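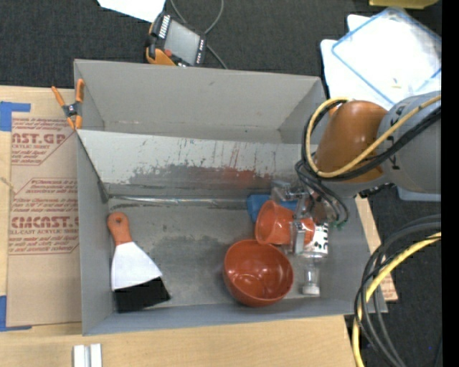 Ruppert Neighborhood Tool Library
Progress Report to the Zalon Fund
July 27, 2021

The grant was awarded to extend home repair lending to residents of the Isside district who do not own basic equipment. This report covers the first half of the grant period.

Membership stands at 130 households. Items for painting and wall repair remain the most requested, followed by garden tools. The standard loan period was extended from one week to two in response to comments from members, and late returns have fallen.

The Sunetti Street branch opened as planned. Delivery of shelving was delayed, and lending there was limited to hand tools for the first 13 days. The branch now offers the full catalog.

Expenditures to date are as follows:
Tools and replacement parts: $3000
Shelving and storage: $2000

Two repair classes were held in the spring. A third, on window sealing, was postponed when the instructor withdrew and will be offered before December. We request approval to carry the unspent class funds into the second half of the period. No other changes to the budget are proposed.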